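We use cookies to remember your settings. Accept all / Manage preferences

# Tulport Recipe Cards — README

Hi, and thanks for stopping by! Tulport is my slow, stubborn attempt to type up the handwritten recipe cards I bought in a shoebox at the Mirnholm flea market, and then to make the result tidy enough that other people can use it. 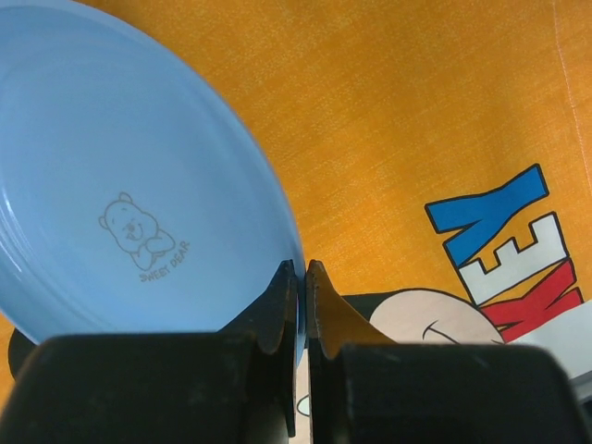
There are 749 cards in the current release. The shoebox had more, but I've left out the ones that were just phone numbers and one very long complaint about a plumber. Most are in English, a few switch into Swedish halfway through, and the baking ones are by far the stickiest.

## What's in the folder

- cards.csv — one row per card, and the file most people want
- ingredients.csv — one row per ingredient line, linked back by card_id
- notes.txt — my own running notes, messy, sorry
- Handska/ — the little script that cleans up measurements

## Columns in cards.csv

- card_id: a number I wrote on the back in pencil
- title: as written, spelling and all ("Brocoli Suprise" stays)
- category: my guess, picked from 10 categories
- serves: blank unless the card says so
- body: the full text, line breaks kept
- margin: anything squeezed in around the edges, like "too dry" or "double the lemon"

The margin column is my favorite part of the whole thing. If you only have five minutes, sort by it and read down. Somebody really went to war with a rhubarb cake over the years and I'm still not sure who won.

## How I typed them

By hand, mostly on Friday nights. I did try text recognition on the first batch and spent longer fixing it than I would have spent typing (it was sure that every "tsp" was "top"). When I can't read a word I put [?] in its place. When I can read it but don't believe it, I put [sic?] after it, and you can make up your own mind about a cup and a half of nutmeg.

Fractions are the big headache. "1 1/2" gets written at least four different ways in the box, so body keeps the original and ingredients.csv has the cleaned number from Handska. If the two disagree, trust body and please tell me!

## Things that are wrong or missing

- Oven temperatures are a mess. A lot of cards say "hot oven" and I haven't tried to turn that into degrees.
- "1 can" means whatever a can meant to that person that year. I don't guess.
- There are near duplicates. I kept them all when even one word was different, so please don't use this to work out how popular meatloaf was.
- Category is only as good as my mood. Is a gelatin salad a salad or a dessert? I've filed it as both at different times and I need to go back.
- I haven't cooked most of these. Please use some sense with the canning and preserving cards in particular, some of that advice is old and not safe.

## Using it

Open it in any spreadsheet program. If you're on the Doolan viewer, use version two or later, the older one chokes on the line breaks and shows you half a pie crust.

You're free to use the typed text for school, for fun, or for your own dinner. A mention is nice but I won't chase you. I've removed last names and addresses wherever I saw them, so if you spot one I missed, write to me and I'll pull it the same day.

## What's next

I have a second box — almost 500 cards, if my thumb-through was any good — and I'd like to have it done by June. After that I want to add a proper index by ingredient, which would push the ingredient list well past where my little script is comfortable. Corrections are welcome in the meantime, even tiny ones. Just send the card_id and what you think it says.

Related
- Handska: cleaning up kitchen measurements
- Mirnholm flea market finds, part two
- Reading faded pencil without losing your mind
- Tulport change log

Contact | © Tulport Recipe Cards | Back to top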